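Máquina de lavar no quarto: onde dobrar a roupa?

Yaowalak Wiriya
10/08/2021
Olá a todos! Mudei-me para um estúdio pequenino e a máquina ficou na mesma divisão da cama. Não tenho mesa, por isso dobro tudo em cima do colchão – e as t-shirts escuras enchem-me o lençol verde de cotão. Como fazem vocês?

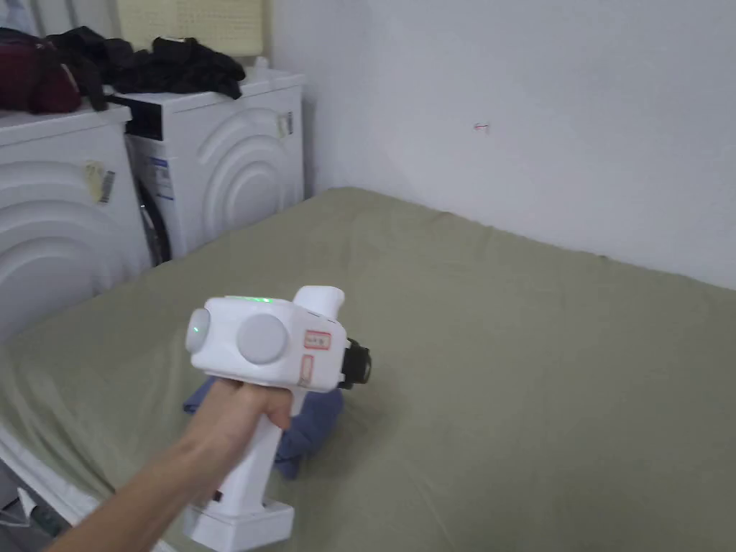

Já experimentei dobrar de pé, com a peça encostada ao peito, mas as mangas ficam sempre tortas e acabo por voltar à cama. Agradeço qualquer ideia, mesmo das mais simples!

Sivton
Estende uma toalha clara por cima do lençol e sacode-a no fim à janela. Faço assim há 4 anos e corre lindamente, querida.

Noiphan
Compra uma mesa.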